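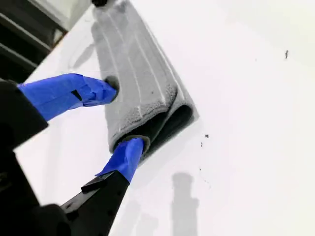
Student Robotics Project, progress report for April
Prepared for the Pradix education fund

Dear program officers,

This report covers the second part of our work with your grant. The goal of the class did not change: the students teach a two-finger arm to hold a cloth and wipe a flat surface with it.

Work done
The group finished the gripping part of the task. We compared several cloths and stayed with the gray microfiber one, folded lengthwise to a thick band. The fingertips are wrapped in blue tape. The students recorded 2,224 attempts until the end of April, and 1,075 of them were accepted for training after review. The other attempts were removed mostly for one reason – the cloth was not held at both ends.

Problems
Small specks on a white surface are still difficult for the arm. It often wipes near them and not over them. Shadows also confuse the program in the afternoon, so the students now prefer to record before 11 a.m. We lost four sessions when the controller from Darer was under repair. It was returned without cost to the project.

Money
We spent 137 dollars on cloths, tape and screws. The larger payment to Belhaj for spare fingers is not yet made, because the delivery is late. We ask to move this amount to the next period.

Next steps
In May the students will prepare for the Valtusik student competition, where the panel must be wiped without help from a person. The written rules are already translated and shared with the class. We will send the recordings list together with the next report.

With thanks for your support,
The project teacher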